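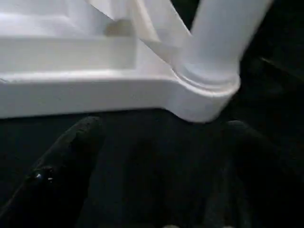 Notebook, table cell, Sunday, continued after lunch

Status before I forget: the right arm went to protective stop again, during the grip on the table with both arms. This makes 2 stops with the same code, 524, and both came at the same step. Senad was on the stop button. I was at the keyboard. No one was inside the tape line, so it is not an injury matter, but I write it in the safety log also, as we agreed in January.

What we try to do. The table lies upside down on the black sheet. Left gripper takes the edge of the frame, right gripper takes the foot of a leg, near the collar. Then both arms should lift together a little and turn the table. We do not come to the turning. The stop arrives when both grippers are closed and the lift command is sent.

In the first stop I blamed the sheet. It has folds and I thought the frame hangs on one of them. We pulled the sheet flat under the near side, as good as possible, and repeated. Same code, same step. So it is probably not the sheet, but I don't cross it out completely.

Second idea was the grip place on the right. The collar is round and it gets wider toward the corner. When the fingers close on a surface which is not parallel, they push the arm sideways, and the arm controller sees this as an outside force. Senad says this would give a stop at closing and not at lifting. I think he is right. I have looked in the force record for the closing moment and it is quiet.

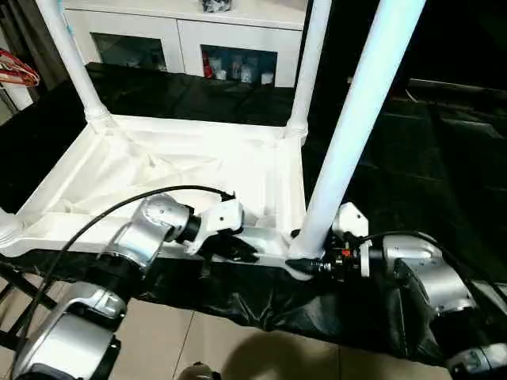

Both grippers on the table, left on the frame edge, right at the foot of the leg.

What I found in the log at 15:40. The two arms do not start the lift at the same moment. The left starts, the right comes 197 ms later. In this time the left pulls on the frame alone and the right gripper is holding the leg like a vise. The table is stiff at the corner, so the force goes through it directly into the right wrist. The limit is passed and we have 524. In the first stop it is the same picture, only the delay is a bit shorter.

Why there is a delay I can only partly say. The Tronum bridge was updated in the week and the config file has now a new line for command buffering, default on. The left arm has our old file, with buffering off. The right arm had its file replaced when Senad put the new controller box. So one arm is buffered and the other not. It is our own mistake, we should compare the two files each time and we did not. I was the one who said on Friday "they are the same".

Correction to the above: not Friday, the message is older. Never mind.

Done after this:
Right arm, buffering off, file saved as table_right_2026.
Both files compared line by line. One more difference, the gripper speed, also fixed.
Lift test without table, arms in the air. The two starts now fall in the same control cycle.
Lift test with table NOT done. I want first that the force limit in the script is checked before the lift and also during, and that one arm stopping makes the other one stop too.

This last point worries me more than the delay. In the second stop the right arm froze with the gripper closed and the left continued for a moment with its motion, until Senad pressed the button. The leg joint was loaded the whole time. I went over it with the fingers afterwards, and also the collar, and I feel no crack. But I can not see inside the joint, and I would not put weight on this table any more. Please do not take it for the coffee corner.

How to open after such a stop, for who comes next, because we did it wrong the first time. Do not release the protective stop first. When the brakes go off, the arm can jump back from the stored force. Hold the table by the far side of the frame, a second person opens the LEFT gripper by the manual command, wait until the table has settled, then open the right. Only after this clear the code. We cleared the code first and the table moved a hand width on the sheet. Senad had his arm outside, luckily.

Questions open:
Does Kushwaha still have the shared stop script from the Clanport job? It had the coupling between the arms that we need here. I have written to him.
Is the force limit on the left arm the same as on the right? I read the right one only.
Should the lift be slower in general? Senad wants half speed. I agree for the next tests, even if the cycle gets long.

Wrist camera is fine after both stops, I checked the view and the cable. Cable of the left gripper makes a big loop over the elbow, I would like to tie it shorter but then it pulls when the wrist turns. Left as it is.

Power off at the wall, arms parked, key is in the drawer. Next run only with two persons, and with the coupled stop working. I try to write it tomorrow morning before Senad comes.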